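Household Produce Storage and Sorting: Project Report

Submitted by: Mylene Bañez, Jomar Umali and Crisanto Buenaventura
Project adviser: Noel Tolentino
Sustcombe Institute, Home and Consumer Studies

1. Background

Small kitchens in the Sustcombe residence halls have little counter space, and fresh fruit is often kept wherever room can be found. A survey carried out in October by an earlier student group drew 297 replies. Many residents reported that citrus was forgotten at the back of a shelf and thrown away. The present project considered how the choice of container affects the way fruit is stored, found and used.

2. Objectives

The group set out to compare open and shallow containers for everyday use, and to write a short sorting procedure that any household could follow. Refrigerated storage was left out of the study - it had been covered by the Seltotus group in the previous term.

3. Materials

Work was done on a plain table surface. The containers under study included a rectangular basket with sloped sides and a flat tray with a raised rim. Limes were selected as the main test fruit on account of their size and price. The budget allowed for 29 limes, bought in two lots from the same grocer.

4. Procedure

Each lime was weighed, checked for soft spots and given a number in the log. Fruit was then assigned to a container and kept at room temperature for 11 days. Limes were turned every morning before class. Any fruit with broken skin was removed and recorded separately.

Color was noted by two members working independently, using a printed chart prepared by Rommel Pascual. Where the two readings differed, the third member decided. Mixed coloring was entered under the shade covering the larger part of the skin.
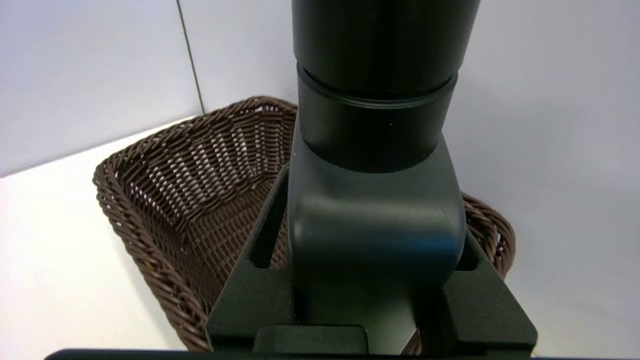
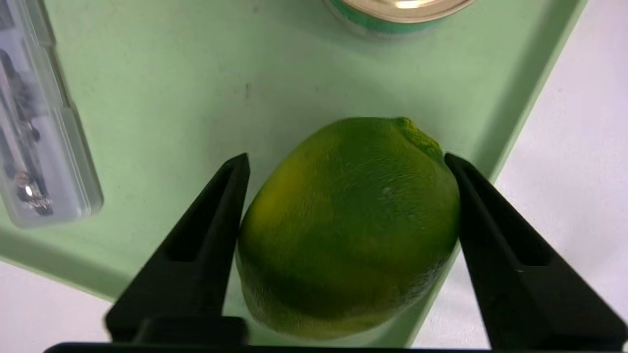 Woven basket; lime with mottled green skin on the pale green tray.

5. Findings

The tray made inspection quicker, as every lime could be seen without moving another. It also took up more of the table, and members found it awkward to carry when full. The basket held more fruit in less space, but limes in the lower layer were checked less carefully toward the end of the period.

Weight loss was similar in both containers. The group does not regard the difference as meaningful given the small number of limes.

6. Recommendations

Households that use citrus within a few days may prefer a tray. A basket is suitable for larger amounts, provided that it is emptied and wiped out once a week. A repeat of the study with lemons is proposed for next term - Mr. Tolentino has agreed to review the revised log sheet before work begins.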